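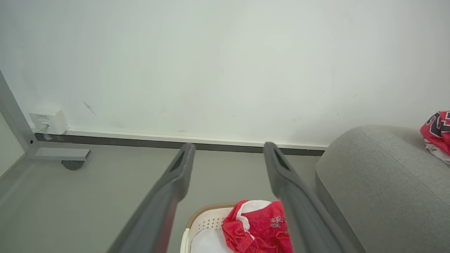
Why Wet Clothes Dry

By Godelieve De Smet
April

A wet shirt is hung on a line in the morning. By late afternoon it is dry. The water that was in the shirt has moved into the air, and the air looks the same as it did before. The shirt was never boiled. The day may even have been cool.

The process is called evaporation. It takes place on puddles, lakes, wet hair, damp soil and the surface of your eyes. Laundry is a good way to study it, as cloth holds a lot of water and can be weighed.

What water is made of

Water is made of very small particles called molecules. They are too small to see with a school microscope. In liquid water the molecules are close together and pull on each other, but they can still slide past their neighbors. That is why water can be poured.

The molecules in a glass of water never stop moving. They bump into each other all the time, and each bump passes on some energy. At any moment some molecules are moving slowly, many are moving at a medium speed, and a few are moving very fast.

Temperature is a measure of how much energy of motion the molecules have on average. Warm water has faster molecules on average than cold water. Cold water still has a few fast ones.

How a molecule leaves

A molecule deep inside the water has neighbors on every side. Even if it is fast, it soon hits another one. A molecule at the surface has neighbors below and beside it but very few above. If it is moving fast enough, and in the right direction, it can break away from the pull of the others and fly off into the air.

Once it has left, it is part of a gas called water vapor. Water vapor cannot be seen. The white cloud above a kettle is made of tiny drops of liquid water, formed when hot vapor meets cooler air. The real vapor is in the clear gap between the spout and the cloud. (Do not put your hand there. It is hot enough to burn.)

Molecules also travel the other way. Some of the vapor in the air hits the wet surface and sticks to it. Drying happens only when more molecules leave than come back.

Evaporation and boiling

Boiling and evaporation both turn liquid water into vapor, but they work in different places. In boiling, bubbles of vapor form inside the liquid. At sea level this needs a temperature of 212 degrees Fahrenheit. Evaporation takes place only at the surface, and it can take place at any temperature at which there is liquid water.

Even ice loses molecules to the air. A wet sheet hung out in freezing weather turns stiff, and if the air is dry the ice in it slowly becomes vapor without melting first. This is called sublimation. It is slow.

Where the water sits in cloth

Cloth is made of yarn, and yarn is made of thin fibers twisted together. When cloth is taken out of the wash, water is held in three places.

1. Between the yarns. This water is held loosely. Some of it drips out, and wringing or spinning removes most of the rest.

2. Between the fibers inside each yarn. The gaps are narrow, and water clings to the sides of narrow gaps. This is called capillary action. It is also the reason a paper towel pulls up a spill.

3. Inside the fibers themselves. Cotton fibers take in water and swell. Polyester fibers take in almost none.

The third kind is the hardest to remove. A cotton T-shirt and a polyester sports shirt of the same size, washed together and hung side by side, will not dry at the same time. The sports shirt is usually ready first.

Spinning comes first

A washing machine spins the clothes before you take them out. The drum turns fast and the wall of the drum pushes the clothes around in a circle. The water is not held by the wall in the same way. It can pass through the holes in the drum, so it leaves the cloth and is pumped away.

Spinning does not turn water into vapor. It moves it as a liquid, and this takes much less energy. It is always worth spinning well before drying.

Laundry baskets often have holes too, for a different purpose. The holes let air reach the clothes inside. A solid tub would keep damp air in, and damp air slows drying. Even with holes, a full basket dries its load badly. The clothes in the middle are pressed against other wet clothes and very little air gets to them.

Four things that change the speed

Temperature. Heat gives the molecules more energy, so more of them are fast enough to leave. Warm air around the cloth speeds up drying, and sunlight warms the cloth directly.

Surface area. Molecules leave from the surface. A towel rolled into a ball has a small outer surface. The same towel hung flat has a large one on each side. If a towel is folded over the line so that its halves touch, the inner faces dry slowly.

Moving air. As molecules leave the cloth, the air right next to it fills up with vapor. Many of these molecules fall back. Wind carries the damp air off and brings drier air in its place. A breeze on a gray day can dry a line of clothes faster than still air on a sunny one.

Humidity. This is the word for how much vapor is in the air already. When people say "the humidity is 60 percent," they mean that the air holds 60 percent of the vapor it would hold if it were full at that temperature. At 100 percent, as many molecules return to the cloth as leave it, and cloth at the same temperature as the air will not dry.

Warm air can be filled with more vapor than cold air before it reaches 100 percent. If you warm a room without adding water to it, the humidity number goes down even though the amount of vapor stays the same.

A measurement

The amount of water in cloth can be found with a kitchen scale. Sem Coppens, age ten, did this with a large cotton bath sheet at his home in Hirlow. He weighed it after it came out of the washing machine and again when it was fully dry.

Wet: 1398 grams
Dry: 793 grams
Water removed: 605 grams

The last figure is found by taking the second number from the first. A gram of water takes up very nearly one milliliter of space, so the water would fill more than half of a one-liter bottle. All of it went into the air of the yard.

Sem also weighed the bath sheet while it hung out, carrying it back to the kitchen each time. The weight fell steadily at first. Near the end it fell more slowly. The water between the yarns and near the surface had gone, and the rest had to come from inside the fibers.

Why drying makes things cold

Feel a damp towel that has been hanging in moving air. It is often cooler than the air around it. The fastest molecules are the ones that leave, and they take their energy with them. The molecules left behind are slower on average, and slower means colder. Heat then flows into the cloth from the air, which keeps the drying going.

The amount of energy is large. To evaporate the 605 grams of water in the bath sheet takes as much energy as heating 4000 grams of cold tap water until it is ready to boil. Outdoors the energy comes from the air and the sun. In a tumble dryer it comes from electricity or gas, and so a dryer uses much more energy than the spin cycle does.

Your body uses the same effect. Sweat evaporates from your skin and takes heat away. On a very humid day sweat evaporates slowly, and you feel hotter than the thermometer would suggest.

Where the vapor goes

Outdoors, vapor mixes with the air and may be carried many miles. Later it may cool and form small drops in a cloud, or dew on grass. The change from vapor back to liquid is called condensation.

Indoors, the vapor stays in the room unless there is a way out. It may condense on cold window glass. If walls stay damp for a long time, mold can grow on them. When washing is dried inside, a window should be open or a fan that blows to the outside should be on.

Test it yourself

You need:
- 2 cotton washcloths of the same kind
- a bowl of water
- a kitchen scale that shows grams
- a clothes hanger
- a plate
- paper and a pencil

Steps:

1. Weigh each washcloth dry. Write down both numbers.
2. Soak both cloths in the bowl, then wring them out until they stop dripping.
3. Weigh them again. If one is much heavier, wring it a little more.
4. Hang one flat from the hanger. Roll the other into a tight ball and set it on the plate. Keep both in the same room.
5. Weigh both every hour. Write down the time and the weight. Roll the second cloth up again if it comes loose.
6. Draw a graph with time along the bottom and weight up the side. Use one line for each cloth.

Change only one thing at a time. If the hanging cloth is also next to a heater, you cannot tell whether the heat or the shape made the difference. To test wind, hang both cloths flat and place a fan in front of one. Ask an adult before you use the fan, and keep water away from the plug.

Words used

Capillary action - the pull that draws a liquid into narrow gaps.
Condensation - the change from vapor to liquid.
Evaporation - the change from liquid to vapor at a surface.
Humidity - how much water vapor is in the air.
Molecule - the smallest piece of water that is still water.
Sublimation - the change from ice to vapor without melting.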